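Ticket 996: paper cups, Grellden break room
Status: open (reopened once)
Supplier: Prudisa
Product as ordered: Saron white, sleeve of 200

**Problem as reported**

Cups will not come apart. People pull one and get two or three, the extras go in the bin, and the sleeve is gone well before it should be. Supplier's first answer was that we must be storing them in a damp cupboard. I doubt it. The cupboard backs on to the corridor and the sugar in it still pours.

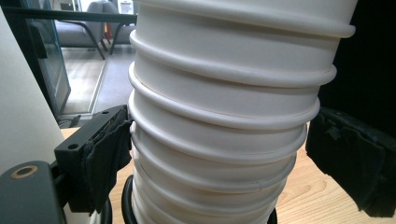 **Office supplies desk, Grellden**
August 27, 2021

The rims sit wide apart near the top and then close up lower down. Prudisa says this is "normal nesting" and depends on where you look from. Fair enough for the look of it, but it doesn't explain why I need a thumbnail to get one off.

**Tried so far**

1. Twisted the stack before pulling. Helped for the first few cups, then no difference.
2. Stood the stack rim down overnight. No change.
3. Took it out of the sleeve and left it on the desk for a day. Prudisa's idea. No change that I could find, and I did look.
4. Opened a second sleeve from the same carton. Same trouble.
5. Counted that second sleeve, as somebody was bound to ask. 192. The label says 200.

Item 5 has been passed on as a separate complaint. The reply was that sleeves are filled by weight at the Sauerland depot and "small variation is expected". Eight cups is not small if it happens in every sleeve, and I have asked for that in writing.
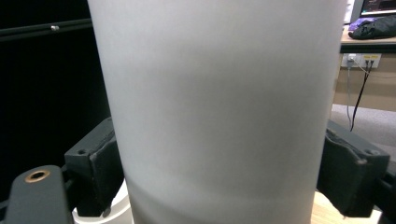 The second half of the supplier's reply says the walls may have been squeezed in transit, which would make them grip each other. I'm not convinced, as the cartons came in with square corners and the tape whole. Still, I have gone back over the white surfaces for marks. There is a faint darker band across the middle of this one and another, curved, lower down. It could be a crease, or it could be something showing through from inside. I won't sign it off as transit damage on that.

**Waiting on**

- Prudisa to send one sleeve from a different batch
- Carton code check (sent, no answer)
- Credit for the short sleeve

Please don't close this ticket again on the strength of the damp cupboard. Next order isn't due until September and I'm holding it until the test sleeve has been tried.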